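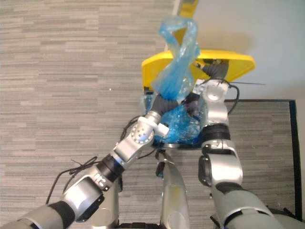 做手工奶酪的人，自己最爱吃哪一种？

“卖剩下的那种。”Viola Messina 说完自己先笑了，然后很认真地补了一句，是放过了头、边上开始发硬的那块，切成小丁扔进汤里，比什么都香。

我跟她约在下午四点，因为四点之前她没有空。Viola 和搭档 Ettore Gatti 开的铺子叫 Dal Bello，前面卖，后面做，中间隔一道门帘。我六月里去的，外头热得人发蔫，一掀帘子进去，凉气从脚脖子往上爬，我后悔没带外套。她丢给我一件 Ettore 的旧毛衣，袖子长得能盖住手，我就这么穿着聊了一下午。

铺名不是她的姓，也不是 Ettore 的姓，我以为背后有什么故事。“租下来的时候招牌就在上头，换招牌要花钱。”她说，“头一年老有人进来喊我 Dal Bello 太太，我就答应，后来懒得改了。”

她入行挺晚，之前在一家物流公司做单证，每天对着表格。问她怎么会想到去做奶酪，她说没怎么想，就是有一年冬天去山里朋友家住，人家早上五点起来煮奶，她睡不着，跟着去看。

“我站在那口大锅旁边，看他把手伸进去摸凝乳。他不看表，也不看温度计，就是摸。我问他摸什么呢，他说摸它好了没有。我说怎么算好了？他说你也来摸。我摸了，什么也没摸出来！可是我那天一整天都在想这件事。”

第二年她就辞职了，在那位朋友那儿干了两个夏天，洗桶、翻奶酪、搬盐。Ettore 是在那儿认识的，当时他负责开车送货，据她说“车开得很糟，奶酪认得很准”。

聊到第一批成品，她把脸捂起来了。那一批她做了16个，留在窖里，隔几天翻一次面，翻得特别勤快，结果湿度没管好，表皮裂得像干泥地。“我给 Ettore 打电话，我说完了，全完了。他过来掰了一块吃，说里面还行啊。我说你别安慰我，他说我没安慰你，外面是真难看。”

那16个最后削了皮，便宜卖给附近一家小馆子做馅儿了。馆子老板 Murdo Pollock 现在还是他们的老主顾，隔三差五来问有没有裂的。“没有裂的他还不高兴，觉得我涨价了。”
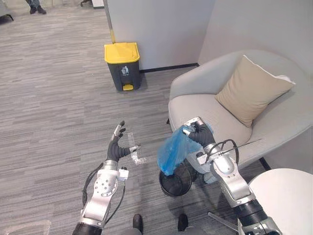

我问她，现在还会做坏吗？

“会啊，怎么不会。”她掰着手指头跟我讲：春天草换了，奶的味道就变，凝得慢；夏天奶稀，出酪少；送奶的路上颠久了也不行。给她供奶的是 Svetozár Vaněk 家的牧场，老头儿脾气倔，哪天牛换了草场，他不说，要等她自己尝出来再打电话去问。“他就在电话那头乐，说你今天才尝出来？”

我问她一锅能出多少。她说常用的那口锅装1000升，可她从来不装满，上一锅记的是983升，本子上写得清清楚楚。我翻了翻那个本子，封皮都让乳清泡皱了，每天一行：奶量、酸度、下凝乳酶的时间，最后一栏是天气。有几行的天气栏里写的是“吵架了”。

“那个也有影响的。”她说得一本正经。

Ettore 这时候正好端着咖啡进来，听见了，说影响主要在他身上。他话少，放下杯子就去前面看店，不过走之前给我切了一盘，从嫩到老排了一圈，叫我顺时针吃，不许跳。我偷偷跳了一个，直接去拿那块最老的，入口先是咸，嚼着嚼着有股炒榛子的味道，咽下去半天了舌根还是甜的。（Viola 看见了，没揭穿我。）

我又问起价钱的事。总有客人嫌贵，问超市里那种为什么便宜一大半。她说早几年会跟人家讲道理，从牧草讲到人工，讲得客人连连后退。现在她就切一片递过去。

“他吃了觉得值就买，觉得不值就去超市，超市的也能吃，我家冰箱里也有，Ettore 半夜夹面包用的。”

铺子里最贵的那款要放两年多，一年只出200个。有餐厅想整批订走，她没答应，留了一半在店里零卖。她说有几位老邻居每年就等这个，买得不多，一小角，用纸包着揣兜里走。Zuweira Gyamfi 是其中一位，退休前教小学，每回来都要站在柜台前先讲一通上一角是怎么吃掉的，配了什么梨，谁来家里做客了，讲完才肯付钱。后面排队的人也跟着听，有人听完就改了主意，也要一角。

“我应该给她发工资。”Viola 说。

最后我替想在家试试的读者问了一句，从哪儿下手比较好。她建议先做乳清奶酪或者最简单的鲜奶酪，一升全脂奶，一点柠檬汁，一块干净纱布，别买一大堆工具。奶要慢慢热，边上冒小泡就关火，挤柠檬汁，然后走开，十分钟之内不许搅。

“大家都忍不住要搅，”她说，“我妈也是，我打着电话都能听见她勺子碰锅的声音。”

走的时候我买了一块中等年份的，还有一小包削下来的硬皮，她叫我回去煮豆子汤的时候扔进去。毛衣我穿到车站才想起来没还。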